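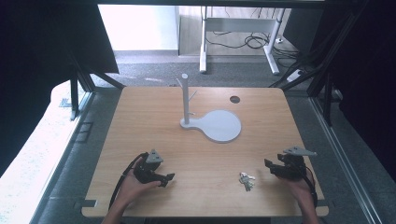
October, 7.40 in the morning

Started on the table before the kettle, which was a mistake, but the light on that side is good early and gone by ten.

State of things. The square table is cleared down to the mug tree and the keys. The mug tree is the pale grey one with the paddle-shaped foot. I had written it off as a bad design, with the post over at one end of the base and the big disc doing nothing. It makes more sense if the disc takes the weight of a mug hanging on that side. One peg near the top, angled out, and a stub lower down. The stub is too short for any of the handles I own. It might take keys.

So, keys. They live wherever I last put them down, and this morning that was the front of the table, bare on the oak. The ring scratches. I went over the surface with a lamp last month and found most of the marks along the front edge, all shallow, all with the grain or near it. Oiling will hide them until the next lot. Two options:

- hook screwed to the wall by the door at Gitby (rented, so a filled hole later)
- keys on the mug tree, mugs back in the cupboard

The second costs nothing. Trial for a week. If the post tips when the bunch is pulled off in a hurry, go back to the hook.

Table itself is sound. Black extrusion posts and rails, wood top dropped inside, no movement in the joints when leaned on. Bolts checked with the long hex key and none had backed off. The small round hole near the back is still unused. I meant to bring the lamp lead up through it and never did, mostly out of reluctance to go underneath.

Floor is the worse job. The cables under the white desk frame have turned into one mass, and the power strip sits out to the side on the carpet where it collects fluff. Grey speckled carpet is very good at concealing this. Plan: unplug everything, label both ends, fix the strip to the frame, tie the slack in short loops. Cable tray from Vindcombe was 71 all in with the clamps, too much for a bent piece of steel. Ties come in bags of 200 for very little and will do.

Also to settle: the postcard from Cáceres. Was propped against the post of the mug tree and kept falling flat. Now in the drawer.

Wiped the skirting board as far as the desk leg. Ran out of patience there.

Evening. Keys on the stub since noon. Slid off once, stayed put after I turned the ring. Floor not begun. Need masking tape for the labels, and a pen that writes on it.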